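How Do You Teach a Robot to Do Laundry?

You probably learned to load a washing machine by watching a grown-up do it. Then you tried it, and maybe the grown-up put a hand on yours and showed you where to push. Robots can learn in a way that is a lot like that. A person shows the robot the job by moving its arms, and the robot keeps a record of every move.

This page is about one kind of robot lesson: opening a washing machine and putting clothes in it.

Why laundry is hard for a robot

A robot in a car factory does the same thing all day. The part it picks up is always the same shape and always in the same spot. Clothes are different. A shirt can be folded, rolled up, inside out or stuck to a sock. It never lands in the basket the same way twice.

The door is hard too. It is round, it swings on a hinge, and you have to get hold of it at the right place on the rim. If you pull in the wrong direction, it stays shut. Your hand knows this because your skin feels the door push back. Many robot fingers can't feel anything at all, so the robot has to depend on its cameras.
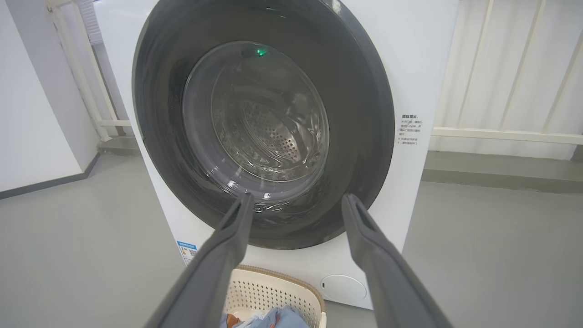 A robot's hand is called a gripper. Most grippers have two fingers that open and close like a pair of tongs. That sounds simple, but try opening a door at home with just your thumb and one finger, and keep your wrist stiff while you do it. You will soon see the trouble.

Two ways to show a robot what to do

The first way is to hold the robot's arm and move it yourself. The motors are set so that the arm goes loose and follows your hands. Small sensors in the joints write down how far each one bends. Later the robot can play the same moves back.

The second way is by remote control. The person doesn't touch the robot. Instead, they hold a pair of controllers, or a small copy of the robot's arms, and the real arms do what the person's hands do. The long word for this is teleoperation. "Tele" means far away, but the person is often in the same room.

Siv Nygård drives robots by remote control at a workshop called Skuretti. She says her first day was slow. "I wanted to reach out and do it with my own hands," she says. "It took me all morning to get one towel into the machine."

A new driver at Skuretti practices for 20 hours before any of the lessons are saved.

What the robot remembers

One lesson, from start to finish, is called a demonstration. While it goes on, the robot's computer stores two things over and over, many times each second. It stores what the cameras see, and it stores where the arms and fingers are.

There is usually more than one camera. One sits up high, where a head would be, and looks down at the whole job. It can see the washing machine, the basket and both grippers together.
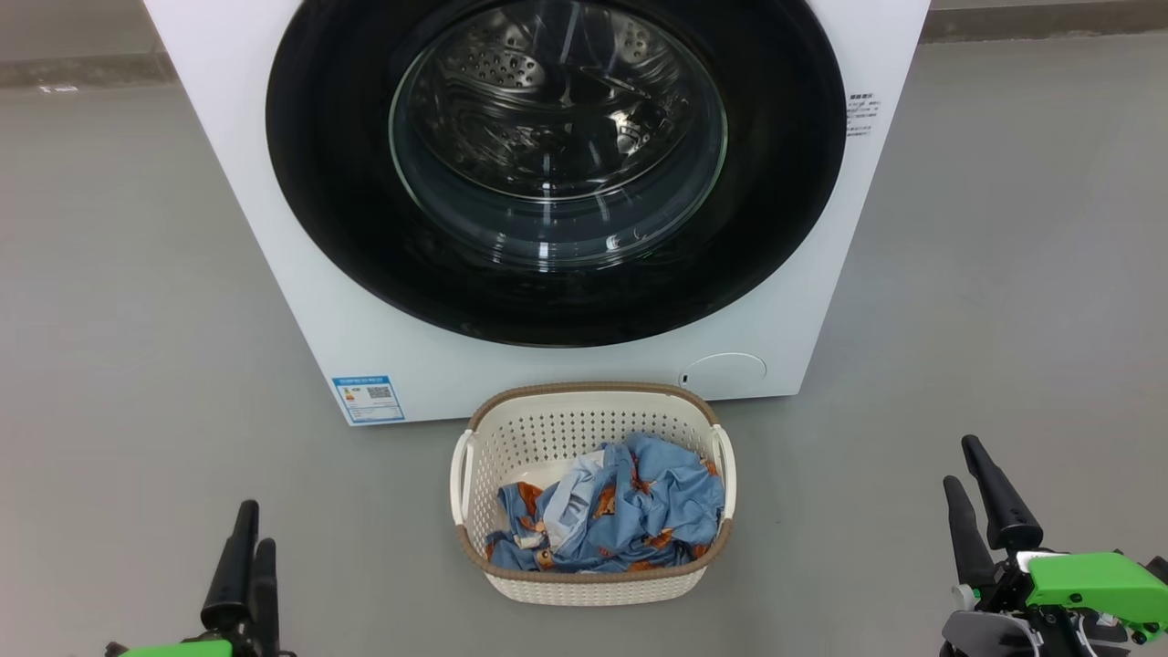 Other cameras are fixed near the wrists. They move with the arm, so they get a close look at whatever the fingers are reaching for. The high camera is good for finding things. The wrist cameras are good for the last little bit, when the fingers have to land in the right place.

One demonstration is not enough. The team at Skuretti recorded 200 of them for the washing machine job. Between lessons they move the basket a little or mix up the clothes. If the basket were always in one place, the robot might learn to reach for that place even when the basket was gone.

Some lessons go wrong. A sleeve slips, or the finger misses the rim. Edvin Lundgren watches the recordings and sorts them. He threw out 56 in April - mostly ones where the driver had to stop halfway. He keeps some of the ones where the driver made a mistake and then fixed it, so the robot can learn how to fix mistakes too.

The steps in one lesson

1. Put the basket in front of the machine.

2. Start the recording. The driver waits until the arms are still.

3. Reach for the door. One gripper goes to the rim and the driver lines up the fingers. 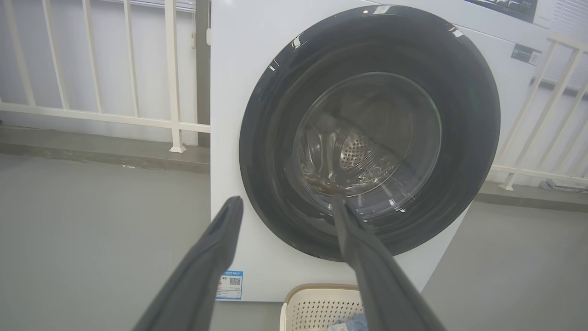

4. Open the door all the way and let go of it.

5. Pick up one piece of clothing, carry it to the drum and drop it in. Do this until the basket is empty - big things like sheets may need both grippers.

6. Close the door, bring the arms back and stop the recording.

Try it yourself

You need a friend, a basket, a few socks and a box. Your friend is the robot and closes their eyes. Stand behind them, hold their wrists gently and guide their hands to move the socks into the box. Do it five times. Then let go and ask your friend to do it alone, still with eyes closed.

Now move the box a little to the left and ask them to try again.

Words to know

Gripper: the part of a robot that holds things.
Demonstration: one full lesson that a person gives a robot.
Teleoperation: moving a robot by remote control.
Sensor: a part that measures something, such as how far a joint is bent.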